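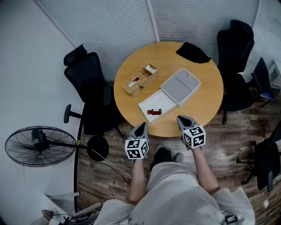 Flastley, March

Storage trial, round table, second week. The claim from the Prollau people is that a divided basket keeps a shared table clear. I have my doubts.

State of things at 10: the rattan basket is left of center with something white and folded, tissue or a cloth, in the upper compartment. One small white item in the lower one. Next to it the white box with the gray lid, and the lid is resting at an angle again. Small red bottle with the dark cap lying on its side in the base. If the box was meant to be the tidy half of the setup, I don't see it.

Black folded thing near the far edge, cloth or bag, didn't check. It isn't on the item list. Either it goes on the list or it goes off the table, and I'd like that settled before anyone reports a result.

Catalog weight limit for the basket is 18 lb. Fine, but we'll never get near that with tissues. The Drirance sheet also wants a "clear surface score" out of 70. I gave it 10 last time and was told that was harsh. Still don't know what a 70 would look like, and the sheet doesn't say.

Chairs: black office chairs around the table, the mesh one with the headrest on the left. They take up more of the room than the table does. Nothing in the trial covers chairs, and I think chairs are half the problem. Same for the floor: white cable from the standing fan runs right across the boards, plus a dark one. Tape them or move the fan.

Mousavi quoted 800 for matching baskets for every table. I'd hold off. One basket on one table hasn't told us much yet.

To do: find out whether the lid is supposed to sit flat. Stand the bottle up, check again at the end of the day.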